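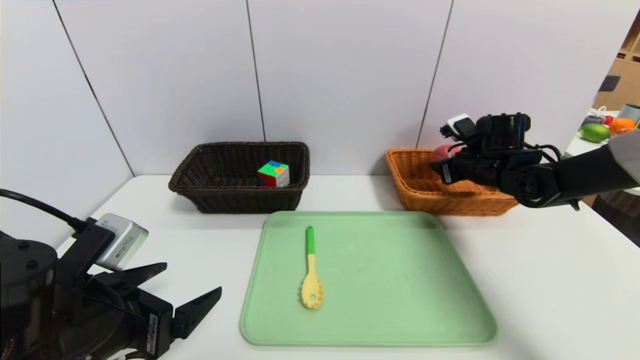 Household Advice
By the Trulstead Home Desk
14 Mar 2025

Home | Kitchen | Storage | Cleaning | Contact

Small items left on a table at the end of the day are best sorted by type before they are put away. Trulstead recommends two woven baskets of similar size in clearly different colors - one dark, one light - with a tray set in front of them.

Reserve one basket for fruit. Place apples and peaches in a single layer and inspect them daily. Puzzles and other small toys belong in the second basket and should not share space with food.
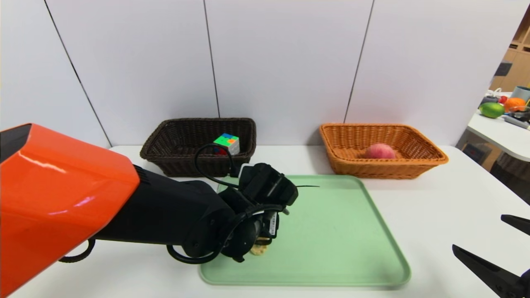

The tray should hold only what is in use, such as a serving spoon or a cracker. A tray with a raised rim will keep crumbs off the tabletop. Wash it in warm water with a mild soap, and dry it fully before it is used again.

Wicker requires more care. Brush the weave with a soft, dry brush once a week, and wipe it with a damp cloth only when needed. Do not soak it. Baskets should be kept out of direct sun, particularly in August, when the strands may become brittle. A washable cotton liner is advised for any basket that holds fruit.

Related items
Choosing a Liner for the Fruit Basket
Removing Stains From Plastic Trays
Nistlow Guide to Pantry Shelves
Storing Pasta Tools in a Shallow Drawer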